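Teleoperation logs should keep their failures

Most teams that teach a robot by remote control delete the bad runs. I think this is a mistake. At Skesbridge we recorded 239 runs of a table-clearing task in simulation and discarded 112 before training. The discarded set held nearly every case in which the operator misjudged a reach and corrected it. A policy trained on the remainder had no record of how to recover.

Storage is cheap. Operator time is the real cost – a bad run takes as long to collect as a good one. 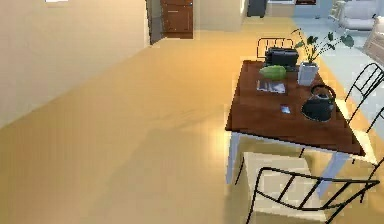
Page last changed: Feb 23, 2020

A kettle and a potted plant on one tabletop, with chairs on several sides, leave plenty of room for a poor approach. Label the error, keep the run, and let the training code decide its weight.

Rakiya Iyamu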